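Cliltgate Furniture Care
Frequently Asked Questions: Pine Tables and Worktops

Which tables does this page cover?
The advice below applies to all solid pine tables supplied by Cliltgate, including the Lenz and Lorketti ranges. Tables with a painted top are covered in a separate leaflet, available on request.

Is the top made from a single piece of wood?
No. Each top is made from pine boards glued edge to edge. The joints remain visible as thin lines along the length of the boards. They are part of the construction and are not considered a fault.

How should the table be cleaned from day to day?
Wipe the surface with a soft cloth wrung out in warm water, following the direction of the boards, and dry it straight away. Scouring pads, bleach and furniture polish containing silicone should not be used.

How often should the top be oiled?
A new table should be given 2 coats of clear oil before first use, with 16 hours between them. After that, one coat each October is sufficient for most households. Tables in schools and workshops may need a second coat in spring.

May hot dishes be placed directly on the wood?
No. Please use a mat or trivet. Heat marks are not covered by the guarantee.

Can scratches be removed?
Light scratches can be rubbed down with fine sandpaper, working along the boards, and then oiled. For deeper damage, please contact the repairs desk before starting work. Requests are handled by Dorota Nowakowski and normally receive a reply within 3 working days.

Why does the top have dark spots?
The spots are knots, formed where branches grew from the trunk. Their number and position differ from one table to the next, and a top cannot be chosen or exchanged on this basis. 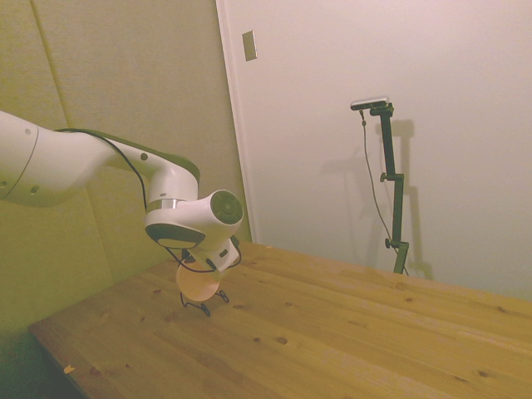 Pine also deepens in colour with daylight, and the knots tend to stand out less as the surrounding wood becomes more yellow. Items left in one place for long periods may leave a paler patch. Moving them from time to time will help the colour to develop evenly.

What should be done if a knot feels sticky?
A small amount of resin may come to the surface in a warm room. Remove it with a cloth and a little white spirit, allow the area to dry, and apply oil to that spot only.

Whom should I contact about the guarantee?
Guarantee enquiries should be sent in writing to Marcelino Nogueira, Customer Services, with the order number and the date of delivery.

Page last reviewed: June 29, 2024

This website uses cookies to remember your preferences. Accept | Manage settings

Contact us | © Cliltgate | Back to top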